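**Furniture Finish Tester, part time (Corklow site)**

Stakar makes oils and hard waxes for solid wood furniture. The Corklow site handles product testing and customer returns. One position is open in the test room, reporting to Kamran Alipour, laboratory lead.

The position is 24 hours per week on a fixed-term contract through January, with renewal subject to budget.

Duties

- Prepare sample panels: sand, remove dust, apply finish by pad or brush, record coat weight.
- Run stain tests with coffee, red wine, vinegar and cooking oil at set contact times.
- Measure gloss before and after each test and enter readings in the Skelov database.
- Store reference panels. The archive holds nearly 700, labeled by batch and species.
- Write a one-page report for each completed series.

Requirements

- High school diploma or equivalent. Coursework in chemistry or wood technology is useful but not required.
- Normal color vision, confirmed by a screening test at interview.
- Ability to lift 45 pounds.
- No known sensitivity to linseed oil, citrus solvents or wood dust.
- Legible handwriting. Bench notes are kept on paper and scanned at the end of each series.

Experience with the Tetteh abrasion method is preferred. Training is given to candidates without it.

Applicants who pass the first interview complete a paid trial session of three hours, consisting of one panel preparation and one gloss series.
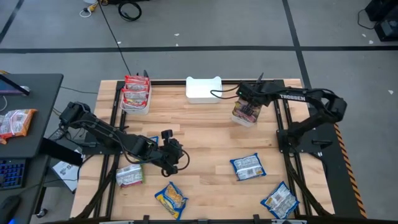

**Category: Laboratory and Testing**

Reference: 43-C
Openings: 1
Start: by agreement

Send a resume and a cover letter of no more than 300 words to the Corklow office, marked with the reference above. Applications close on 20 April 2025. Incomplete applications are not reviewed.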